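Mein alter Hammer hatte einen Stiel aus Esche und die Angewohnheit, beim Ausholen einen halben Zentimeter nach oben zu wandern. Nach dem dritten Keil habe ich aufgegeben und im Baumarkt den Klauenhammer von Berkilex mitgenommen, gelb und schwarz wie eine Wespe und ungefähr so diskret.

Zwei Wochen später hängt bei uns im Flur ein Regal von Fuswood, im Keller steht eine Werkbank Marke Eigenbau, und am Gartenzaun ist keine Latte mehr lose. Zeit für ein Urteil.

## Was er kann

Nägel einschlagen. Das klingt nach wenig, aber ich besitze zwei Hämmer, die es nur widerwillig tun. Beim Berkilex sitzt der Schwerpunkt weit genug vorn, dass man den Arm einfach fallen lassen kann. Meine Küchenwaage sagt 688 Gramm, komplett mit Stiel. Für Bilderhaken ist das zu viel Hammer, für den Zaun genau richtig.

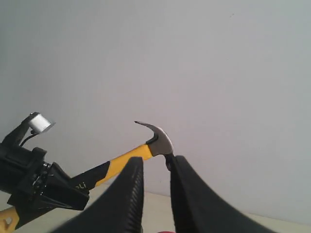
**Callum Lambert**
*Werkzeugtester wider Willen, Rubrik »Keller & Garage«*

Der Kopf ist grau und schmucklos, darunter sitzt ein dunkler Kragen, dann kommt ein Stück glattes, leicht glänzendes Gelb und schließlich der schwarze Gummigriff. Über das Gelb kann man streiten. Meine Frau meint, er sehe aus wie aus dem Sandkasten. Ich habe ihn dafür noch kein einziges Mal im Gras gesucht, was man vom Vorgänger nicht behaupten kann, der dort vermutlich mehr Nächte verbracht hat als in der Schublade.

Am Stielende gibt es etwas kleines, rundes Graues, Loch oder Niete. Ich hatte mir vorgenommen, den Hammer ordentlich an die Wand zu hängen. Er liegt auf der Fensterbank.

## Die Klaue

Die gebogene Klaue läuft dünn aus und kommt auch unter Nagelköpfe, die jemand (ich) schief und halb versenkt hinterlassen hat. Bei den langen Zaunnägeln braucht man ein Stück Abfallholz als Unterlage, sonst drückt sich der Kopf ins Brett und man hat zum Loch noch eine Delle. Einen völlig verrosteten Nagel hat sie nicht gepackt, sie ist immer wieder abgerutscht. Da musste die Kneifzange ran.

## Was nervt

Der Gummigriff roch in den ersten Tagen nach Fahrradladen, und zwar durch die geschlossene Kellertür. Inzwischen geht es. Bei schwitzigen Händen hält er gut, dafür sammelt er Sägemehl wie ein Pullover Katzenhaare, und abwischen lässt es sich nur mit einem feuchten Lappen und Geduld.

Mein Nachbar Kamlesh Srivastava schwört auf seinen Parsons mit Holzstiel und hat den Berkilex nach drei Schlägen mit der Miene eines Mannes zurückgegeben, der korkigen Wein probiert hat. Zu weich im Griff, man spüre den Nagel nicht mehr. Da ist etwas dran. Mein Ellbogen sieht es anders.

## Fazit

Kaufen, wenn draußen oder im Rohbau gearbeitet wird. Wer hauptsächlich Bilder aufhängt, nimmt etwas Leichteres. Abzug gibt es für den Geruch und für die Klaue bei Rost. Der alte Hammer liegt übrigens noch im Keller, mit frischem Keil.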